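Zestbridge Later Life History Group
Minutes of the March meeting

Held in the upstairs reading room, Pilkington Street, 2 p.m.

Present: Sheila Ackroyd (chair), Tomos Gwynne, Reece Dobson, Freya Whiteley, Drita Ristić (minutes)

Apologies: none received.

1. Minutes of the last meeting

The minutes were read and accepted with one correction. In item 4 the word "emigrants" must be "lodgers". Drita had heard it wrong from the recording and is sorry for it.

2. The boarding house book

Tomos reported on the register of the Gratach boarding house, which the group has on loan until the summer. It is now read through to the last page. There are 675 entries where the guest gave an age, and he has marked 63 persons who were older than seventy when they came to take work in the town. He reminded us that an age in the book is only what the guest told at the door, and that a person who needed work had a good reason to make himself younger.

Sheila asked if he could compare the ages with the census. Tomos answered that he has done it for the easy surnames only. For one woman, a glove cutter, the difference was nine years. He proposes that we print the age from the book and put the other one in a note, and that we do not choose between them. Agreed.

Freya was surprised how many of the older guests wrote a trade that they had not practiced before. A retired schoolmaster put himself down as "learning bakery". She would like to find his letters, if there are any. Reece thinks that the bakery family still has a box of papers, but they did not reply to his first letter. He will write one more time, and after that he will leave them in peace.

Action: Reece to write to the bakery family. Tomos to go on with the census, surnames A to M first.

3. Title of the booklet

The discussion was long. The working title, "Old but Willing", comes from a newspaper advertisement of the time, and Tomos likes it for this reason. Freya is against it. She says that the people we interviewed for the second half of the booklet are alive, and they did not agree to be called old on a cover. Drita said that in her first language the word is not so hard, but she understands that in English it can be.

Sheila suggested "Room for One More". Reece said this sounds like a book about buses. "Arrivals" was also proposed and nobody was strongly against it, but nobody was strongly for it. We did not vote. Everyone should bring one title to the next meeting, written on paper.

4. Interviews

Freya has finished the interview with the couple who moved to Gratach in their late seventies to keep bees. They were generous with their time and they talked over each other, so the typing is slow. The husband asked us to remove the part about his brother, and this is already done.

There was a question about how much we should correct in the speech of the people. Freya leaves the grammar as it is and takes out only the repeated words. Tomos would like a little more cleaning, because a reader gets tired. It was decided that Freya sends the same page in both ways, and we compare them at home before we say anything more about it.

Drita asked that the names of villages outside the country be checked with the speaker. In the last typed text two of them were spelled as they sound in English and it took her a long time to understand which places were meant.

Action: Freya to send the sample pages. Drita to make a list of foreign place names.

5. Ustard

Reece showed the group how the transcripts are now stored in Ustard. The search works well for names and badly for dates, and he could not yet find out why. Sheila is not able to open her folder from home. Reece will visit her and look at it.

It was asked again that files be named with the surname first. Some of us still do it the other way - the writer of these minutes included.

6. Money

The account stands at 1,020 dollars after paying for the reading room. The printer's offer for the booklet is nearly the same as this sum, so we could pay for it but after that we would have almost nothing. Tomos would prefer to wait for the autumn and ask for a small grant. Sheila would prefer to print in the summer, while the boarding house book is still here and can be shown next to it.

Voting: three for the summer, one for the autumn, one who did not want to vote. The summer is therefore accepted, on the condition that Sheila asks the printer for a cheaper paper.

Action: Sheila to speak with the printer.

7. The display window

The library offers us the small window by the stairs. Freya would like to show copies of some register pages with a plain card next to each one. Reece will make the copies larger, because the handwriting is very thin and older visitors complained last time - with good reason.

The original book stays in the locked cabinet. It was not necessary to discuss this.

8. Other matters

The key to the reading room must be returned to the front desk and not carried home.

Tomos will be away for a part of next month and can be reached by letter only.

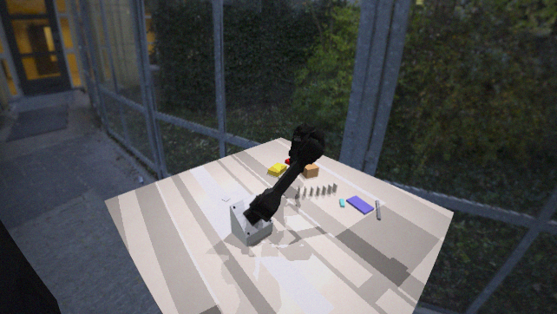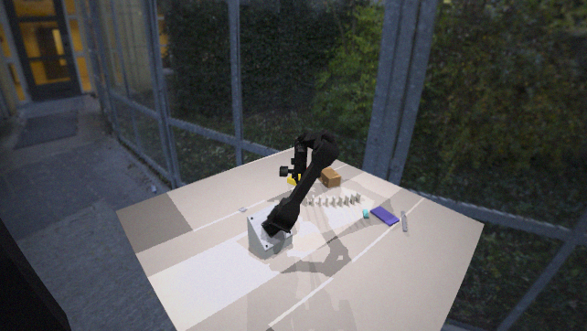

Robot arm on a tabletop, two computer renderings.

9. Next meeting

In April, same room, also at 2 p.m. Please bring the titles, and the sample pages with your marks on them.

The meeting was closed at ten minutes to four.

Minutes written by Drita Ristić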